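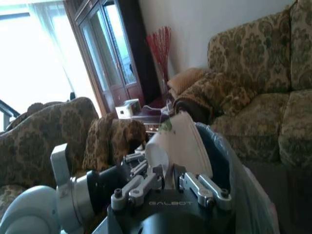
What is a thin-wall container?

A thin-wall container is a rigid plastic package, usually for food, whose walls are very thin compared with the distance the melted plastic has to travel to fill the mold.

Thin-wall container

Thin-wall containers include tubs, cups, pots, and trays used for dairy products, spreads, prepared salads, and ice cream. They are made by injection molding or by thermoforming. The term describes proportions and has no single fixed limit. Molders commonly express those proportions as the flow length ratio, found by dividing the longest path of the melt from the gate by the nominal wall thickness. A high ratio calls for fast injection, high pressure, and a resin that flows easily.

Materials

Polypropylene is the most common resin for injection-molded tubs. It has low density, resists fats and many cleaning agents, and tolerates hot filling better than polystyrene. Standard homopolymer grades become brittle in the freezer, so ice cream tubs are usually made from impact copolymer. Polystyrene is still used for form-fill-seal yogurt cups, where its wide forming range and clean snapping between joined cups are useful. White containers are normally colored with titanium dioxide, which also reduces the passage of light to the contents.

Manufacture

In injection molding, resin is melted in a heated barrel and forced into a closed steel mold. Most of the cycle is spent on filling and cooling. Because a thin section freezes quickly, the cavity has to be filled in a fraction of a second. A core that shifts under pressure produces a wall that is thick on one side and thin on the other.

In thermoforming, an extruded sheet is heated and drawn into a cavity by air pressure, vacuum, a plug, or a combination of these. The base corners are usually the thinnest part. Trimming leaves a web of scrap that is ground and returned to the extruder.

Rim and closure

The rim stiffens the mouth of the container and provides a surface for a snap-on lid, a heat-sealed membrane, or both. Flatness matters most for membranes, as a small dip can leave a channel through the seal.

Testing

Common tests cover top load, drop resistance, and seal strength. Schumacher compared 500 ml polypropylene tubs from two molders, Pralo and Testora, in a series run at the Fallbridge packaging laboratory. Of 56 tubs dropped at freezer temperature, 26 cracked, most of them at the gate.

Recycling

Sorting plants separate polypropylene and polystyrene by near-infrared scanning. Full-wrap sleeves and carbon black pigment can interfere with identification. Food residue lowers the value of the bale.

References

Schumacher, Verna. Cold Drop Failure in Molded Tubs. Strickland, 30 pp.

Page last edited Apr 25, 2019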